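Bench notebook - the mixed bin, again
May 21, 2021

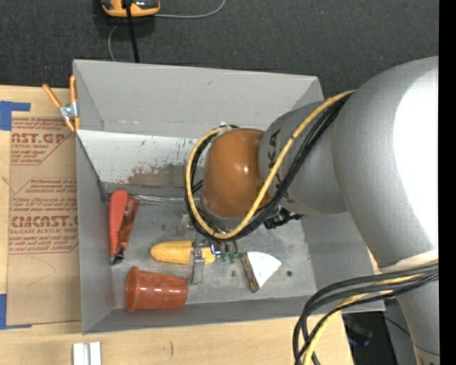
Filed under: Sorting / odds and ends

Okay, so I finally got to the gray bin on the light wood table, the one I've been walking past since October! It's the usual Hodunach mixture - an ear of corn, a reddish-orange cup lying on its side, and that red-handled tool propped up along the wall (I'd been looking for one of those all week, of course).

My plan is to split everything by where it lives. Corn goes with the food things on the Zedia shelf, cup goes with the kitchen things, tool goes back in the Pelupessy drawer. Salamatu Olatunji wants the tools kept handles-up so people can grab them, and I'm fine with that, but the drawer is only 15 cm deep and the longer ones don't fit. Maybe the tall tub?

The inventory sheet says 124 items and I don't believe it. Leaving that for whoever has the patience - the shelf is supposed to hold up to 200 and it already looks crammed to me.

Still to do: new label for tub 41 (the old one peeled off), and ask Sorodcombe if they want their spare cups back.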